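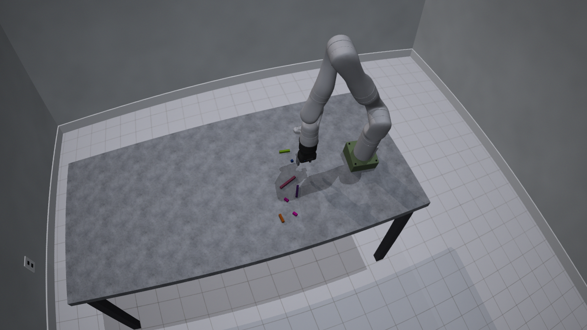 The Survey of Gollotden

Gollotden is an island of 277 square kilometers, or it was when Diệp Lục was sent to measure it. The figure came from the old survey, which gave the length of the coast as 105 kilometers and the highest point, Mount Brekier, as 851 meters. The Survey Office wanted all three numbers confirmed before the new gazetteer went to print.

She landed at Pedono in January with a level, two staffs and a copy of the former surveyor's notebook. Pedono is the only port. It lies on the east side, at the mouth of the Đồng, a short river that drains the central basin and carries most of the island's silt.

The coast took nine weeks. She walked it clockwise and set a peg at every change of direction. Where the cliffs could not be walked she took bearings from a boat. The notebook agreed with her to within a few meters as far as the south cape. After that it placed a bay where there was a straight beach, and the beach went on for most of a day. 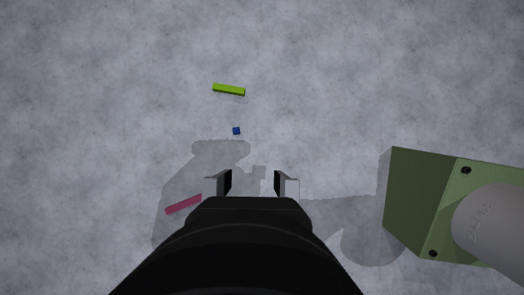
She checked the bearings twice and found no error in hers. She then asked in the village above the beach. An old man there said there had been a bay when he was a boy, and that his father had kept a boat in it. He pointed to a field of barley. The boat shed stood at the far side of the field, with its doors facing inland water that was no longer there.

"Who surveyed this?" he asked, looking at the notebook.

She gave him the name. He nodded and said the man had stayed in his mother's house and paid in advance.

The mountain was simpler. She ran the levels up from the tide gauge at Pedono, closed the loop on the third attempt, and got 851 meters. It was the one figure on the island that had not moved. She sat by the summit cairn for an hour. From there the basin looked like a shallow dish, with the Đồng leaving it by a notch on the east side, brown all the way down to the sea. On the south coast the barley showed as a pale strip with a curved inner edge. The curve was the bay. It matched the notebook closely enough that she could have traced one over the other.
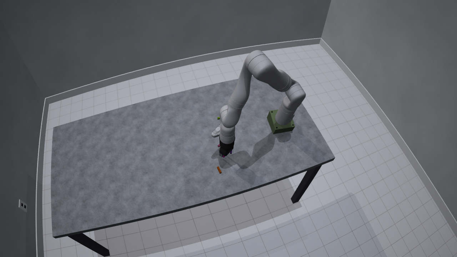

The long table, seen from the side.

The Survey Office replied to her first report in two lines. It asked for the area, the length of the coast and the height, and said the remarks column should be left blank.

She computed the area again. The barley field and the beach in front of it had added about 50 hectares, too little to change a whole number. The coast was shorter without the bay. She entered the new length, wrote 851 beside Brekier, and left the area as it was.

Then she filled in the remarks column. She gave the position of the boat shed, the bearing of its doors, and the depth of water the old man remembered at the foot of the slip – two meters at low tide. She signed the sheet, dated it 8/26/24 and took it down to the harbor to wait for the mail boat.
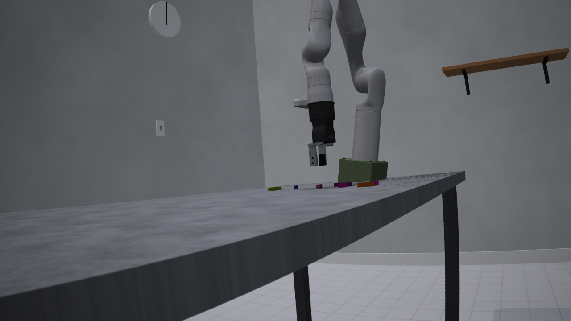
The arm on its green base, far end of the table.

The gazetteer came out the following year. Gollotden had four lines. The remarks had been cut, but the bay was still on the map.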